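Pellora Forum > Automation Practice > Standards and Procedures
Topic: Draft rule on placement trials, clause 3 (release and reset)

kultetby_lab
Moderator
Posted in October, 9:14 a.m.

Members are invited to comment on clause 3 of the draft bench practice before it is sent to the Strachan site for adoption. The text reads as follows.

"3. For any trial in which a block is to be placed in a bowl, the operator shall confirm before the first cycle that the bowl stands within reach of the arm and that no loose article lies in the path between the pick point and the bowl. The operator shall remain within reach of the stop control for the full cycle. A block that comes to rest outside the bowl shall be logged as a miss and shall not be moved by hand until the arm has been placed in hold."

The clause is written for work of the following type, with a small block, one bowl and a two-finger gripper on an arm mounted above the bench.

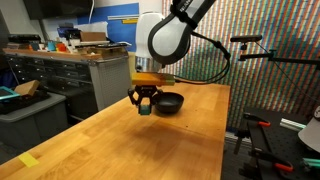

The present wording replaces the earlier text in document 3837, which required a second person at every trial. The working group considered that requirement out of proportion for light parts at reduced speed. Speed for these trials is limited to 130 millimeters per second under clause 2, and that figure is not open for comment in this round.

Replies should cite the sentence to which they refer.

heltico_safety
Member
Posted 10:02 a.m.

Regarding the first sentence. "Loose article" requires a definition. At Heltico we mark the bench with adhesive notes, and an inspector could reasonably treat a note as a loose article. We propose "any article not fixed to the bench or required for the trial."

Regarding the third sentence, we support it as written.

benchrule_20
Member
Posted 11:37 a.m.

I must disagree on the third sentence. Our operators run sets of 20 cycles. Placing the arm in hold after every miss, then restarting, adds a good deal of time to each set, and people under time pressure will begin to skip the step. A rule that is routinely skipped does more harm than a weaker rule that is kept. I would permit the operator to recover the block with a reach tool while the arm is parked at its upper position.

heltico_safety
Member
Posted 11:50 a.m.

"Parked" is not a safety state. An arm that is standing still may be waiting for its next command. We could not accept that wording.

kultetby_lab
Moderator
Posted 1:25 p.m.

The definition proposed by heltico_safety is accepted and will appear in the next draft.

On recovery by hand, the working group takes the view that the position of the gripper should not decide the matter. Open fingers above the bench do not establish that the cycle has ended.
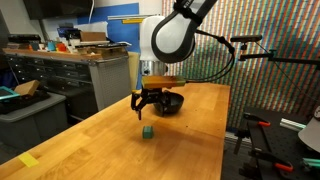
The operator must therefore rely on the state shown by the controller. The clause will be amended to read "until the controller reports hold," and the reach tool will not be added.

benchrule_20
Member
Posted 2:08 p.m.

I accept the amended wording but ask that my objection be recorded. I also ask that hold be assigned to a single button at the operator's position. Several of our stations still require three menu steps to reach it.

kultetby_lab
Moderator
Posted 2:31 p.m.

The objection is recorded. The request concerning the button belongs under clause 5, operator controls, and has been moved to that topic. Comments on clause 3 remain open until the end of the month.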